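双臂桌面仿真数据采集常见问题

12月更新　文:Rallis 项目数据组

本页汇总参与 Rallis 采集工作的同事和外部合作方问得最多的问题。Rallis 的目标是为双臂桌面操作收集示范样本，供策略模型学习。仿真场景由 Tralach 负责搭建，遥操作软件用的是 Omach，样本审核和入库走 Idance 平台。账号申请和工时问题请看内部通知，不在本页范围内。

一、什么算一条样本？

从操作员按下开始键到按下结束键，中间的全部记录算一条样本，包括两条手臂的关节角、夹爪开合量、各路画面、物体位姿和任务指令文本。中途暂停超过限定时间的，系统会自动截断，截断后的两段都不入库，需要重做。

一条样本只对应一句指令。指令里如果有两个动作，比如“先把红色方块放到方板上，再把绿色方块移到左边”，仍然算一条，但两个动作必须都完成才能标为成功。

二、为什么在仿真里采，不直接用真机？

两种都采，比例不同。仿真里重置一次场景只要几秒，物体位置可以按种子复现，出了问题可以原样重放。真机样本主要用于后期微调，目前由另一个小组负责，格式与本页所述一致，但多一组力传感器字段。

仿真也有短板。接触和摩擦是近似的，薄片类物体尤其明显，夹起方板时偶尔会出现穿模或者弹飞。遇到这种情况请直接作废，不要试图把动作补救回来。补救动作在真机上没有对应的物理过程，模型学到了反而有害。

三、桌上放哪些东西，由谁决定？

物体清单由任务表决定，操作员不需要自己挑。当前这一批任务的桌面上有红、绿小方块，棕色的薄方板，带蓝盖的浅灰色瓶子，橙色外壳的手持万用表，以及几件更小的物体。初始位置随机生成，生成后会检查物体之间有没有重叠。

开始前先对照任务表看一遍桌面，两只夹爪都应当是空的。缺件、多件，或者物体已经掉到地上，都点“重新生成”，不要手动拖动物体。手动拖动不会写入种子，之后无法复现。
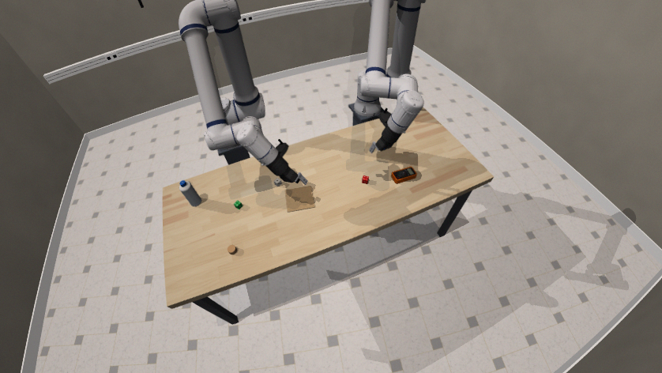
四、指令里没提到的物体可以碰吗？

尽量不碰。无关物体是特意留在桌上的，用来让模型学会区分目标和干扰。轻微擦碰、物体没有明显移位的，可以保留，在备注里写“轻碰”。撞倒瓶子，或者把万用表推离原位的，标为失败。

如果目标物体被别的东西挡住，不挪开就够不到，允许先挪开再操作，但要在备注里注明挪动了哪一件。

五、每个任务要采多少条？

每个任务每名操作员至少5条成功样本，多采不限，但同一个初始布局不要重复采。上一轮一共收到2211条，审核后退回335条。退回的样本里，最常见的问题是结束键按得太早，夹爪还没有离开物体，记录就停了。

六、失败的样本要不要留？

要留，但必须标对。失败样本分两类：

动作失败：没夹住、夹起后掉落、放错位置。这类有用，会进入单独的失败集，用来训练成功判定模型。

系统失败：画面卡顿、控制延迟过大、物体穿模。这类没有训练价值，标为作废，后台会定期清理。

分不清属于哪一类时，按系统失败处理，并在备注里写一句看到的现象。上一轮有297条备注为空的失败样本，审核员只能逐条重放，花了不少时间。

七、两条手臂必须同时动吗？

不必。单臂任务里只有一条手臂执行动作，另一条应停在不妨碍操作的位置。停放位置没有统一规定，只要夹爪不悬在目标物体上方、不遮挡主视角就可以。我们希望闲置手臂的姿态有些变化，如果每一条都停在同一个角度，模型容易把那个角度当成任务的线索。

需要注意的是，切换控制权时，闲置手臂会保持最后一刻的关节角。如果切换前手还在动，它可能停在一个很别扭的姿态上，下一次接管时会有一下跳变。建议先松开手柄，等界面上的状态变为“静止”，再切换。

用哪条手臂由操作员判断，以够得着、路径短为准。指令里写明“用左臂”或“用右臂”的，按指令来。这里的左右以主视角画面为准，不以机械臂自身的坐标系为准，新人经常在这里弄反。
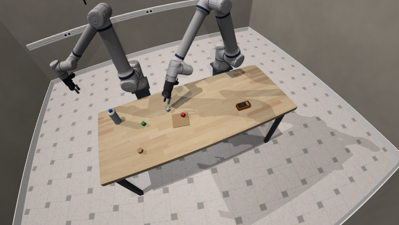
双臂任务的要求稍严一些。两只夹爪在桌面上方的工作区域有重叠，进入重叠区之前，先把另一条手臂抬高或者移开。Omach 会在两臂距离过近时弹出黄色提示，出现提示后可以继续操作；红色提示表示已经发生碰撞，该条样本自动作废。

八、动作要快还是要慢？

按自己能够稳定控制的速度来。接近物体的最后一段放慢，夹爪对准之后再闭合，中间不要反复试探。空中移动的部分可以快一些，但不要在中途长时间停顿。停顿太多，模型会学到在半路上犹豫。

我们会在入库时裁掉开头和结尾的静止段，中间的停顿不会裁。

九、同一个任务可以用不同的做法吗？

可以，而且有必要。抓方块可以从正上方下去，也可以带一点倾角。夹爪绕竖直轴转九十度再抓也算另一种做法。只要结果符合指令就行。唯一的限制是不要用推或者扫的方式代替抓取，除非指令写的就是“推”。

十、指令文本可以自己改写吗？

可以在“改写”栏里补充一到两种说法，原指令不能动。改写后的意思要和原指令一致，颜色和方位词不要省。“把那个小的拿过去”这种写法会被退回。

十一、样本多久能审完？

正常情况下两个工作日。审核结果在 Idance 的“我的提交”里查看，被退回的样本会附上时间点和原因。对结果有异议的，可以在该条样本下面申请复核，由另一名审核员重看，不会交给原来的审核员。

十二、这些数据会用在哪里？

先用于内部模型的预训练，之后会整理出一个子集提供给合作方。操作员的姓名和账号不会写入数据文件，只保留一个随机编号，用来分析不同操作习惯对模型的影响。

读者留言（4）

小河：第七条的左右问题建议直接写到操作界面上。我头一天采的全是反的。

tabletop_x：请问方板有没有推荐的夹法？从上面下去总是夹到桌面。
　　数据组回复：把夹爪张开，从方板的一侧边缘进，倾角大一点。还是夹不住就标动作失败，不用硬来。

七点半：闲置手臂停到桌子外面算合格吗？
　　数据组回复：算，不碰到桌子，也不挡主视角就行。

林间：改写栏能不能用方言？我们组有人想试。
　　数据组回复：这一轮先用普通话，方言的需求记下了。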